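Robot club notebook – kitchen bench, October

Entry for the pick and place team, also for me because I will forget all this by next session. Started at 3:40, later than planned, Florian Thaler had the room key.

Goal today: get the Trotow task list running on the full kitchen setup instead of the bare table. Task list = towel bar, tea box, spoon, spice can. Check all views first, then teach points, then run.

Views as of first setup, before any teaching: 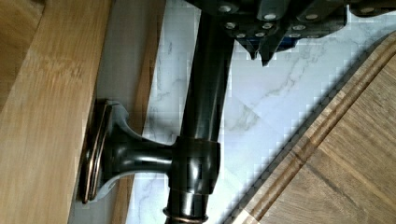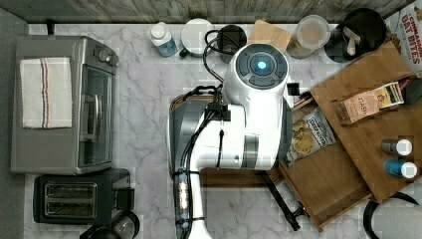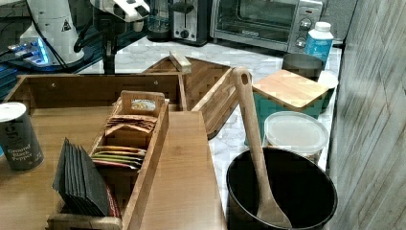 1. Views

Wrist view is good on the towel bar. Collar and rod both clear, fingertips in view at the top. Problem is the shine. Dark bronze finish picks up long reflections down the rod and the Siltix edge finder treats every reflection as another edge. Got three "rods" side by side at one point. Turned exposure down two notches, better, then lost the edge of the cutting board juice groove. Leave it down for the bar task only, make it a per-task setting. TODO me.

Overhead – arm blocks the middle of the counter when it reaches in, as expected. Tray with the tea and the two small spice jars stays visible to the right of the arm, so use overhead for anything on that side and nothing under the arm. Cables along the arm look tidy enough but the black ones near the back of the counter are close to small stuff. Keep the height limit on when crossing.

Side view best for the tea box and the pot. Spoon handle stands well above the rim and leans left, label on the pepper can is readable. Keep this one as the main view for the judges' recording too.

2. Calibration

Ran the Karaca board routine twice. First time error was huge, I had typed the old tile size. Second time 2.1 mm, fine for the can, not fine for tea packets. Florian says redo it with more poses, he is right but it takes forever. Will do it next session before anybody moves the tripod. PLEASE dont move the tripod.

Took 297 stills for the background set, lights on and lights off. On the shared drive in the Flivadach folder, sorted by view. Nothing is labeled yet.

3. Teach points

Saved so far:
- home
- above towel bar, above collar
- pot approach from the left
- pot approach from above (do not use, elbow gets too near its limit)
- pepper can, side grasp
- tea box, rear compartment, hover only

Tea box is the hard one. Packets in the back compartment sit tucked behind the divider and the fingers need room on both sides. Tried hover and slow descend in sim, fingers touch the divider every time. Options: come in at an angle, or go for the flat packets in the next compartment and drag one up by the edge. I like the second, Florian likes the first. We try both, whoever gets more picks wins and the other one writes the report section.

4. Runs

Only got time for the spoon and the can.

Spoon: grasp on the upper part of the handle, close at 57 percent force. Below that it turned in the fingers on the way up. Above that worked too but the motor complained. Most runs ok. One miss where the spoon had shifted around in the pot after the last release and we hadnt reset it. So – reset spoon to same lean each time, or teach it to look first. Look first is the real fix.

Can: easy. Boring even. Placed it back a bit too far over each time, offset in x, suspect calibration again and not the grasp.

Towel bar: approach only, no contact. Stopped at the point above the collar and held. No wobble. Contact run waits until exposure setting is in, I dont want it reaching for a reflection.

5. Code stuff

Log file hit 2380 lines before I noticed debug printing was still on. Turned off. If the planner feels faster next time that is probably why.

Gripper open/close were swapped in the Siltix config after the merge. Fixed, pushed, tell the others to pull before they run ANYTHING. Also renamed the tea task from "box" to "tea_rear" and "tea_front", old name will throw an error now which is what I want.

Planner still picks the long way round from home to the pot. Almost a full turn of the base for no reason. Added a via point, ugly but ok for now. Should be a joint limit thing, look in the arm file.

6. Next time

- calibration again, more poses, first thing
- per-task exposure
- tea_rear angled vs tea_front drag
- label at least the side view stills
- ask about the entry form, Florian has the login
- spare finger pads, the left one is getting smooth
- towel bar contact run, slow, one hand on the stop button

Shut down 6:15. Arm parked at home, power off at the wall, laptop charging in the cabinet.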